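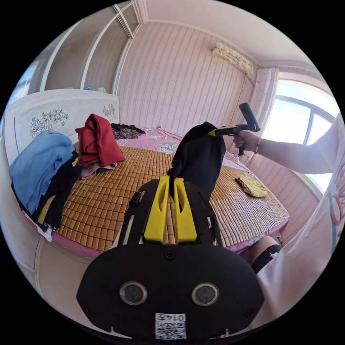
What I Got Out of Being Bad at Running Meetings

2019-07-28

I finished the Grastum course for new team leads last night, and I'm still buzzing! Nineteen of us started in April, and I was easily the most nervous person on the call.

My big weakness was silence. I'd ask the group a question, wait two seconds, panic and answer it myself. Haoran Dai, who coached our section, had me record one of my Monthly Planning calls and time how long I talked. It was 39 minutes. Out of 51. Ouch.

So for the next call I wrote my questions on index cards and made myself drink some water after each one -- a big, slow sip. It felt so awkward the first time! Then one of our newest people at Zurnutmont spoke up with a fix for the handoff problem we'd been chewing on all spring, and I'd have talked right over her before.

I also loved the week on giving feedback, mostly for the practice pairs. I did mine three times and rambled through two of them.

Next up is the session on delegating. I've already got a list of things to hand over -- the weekly report goes first, and I can't wait.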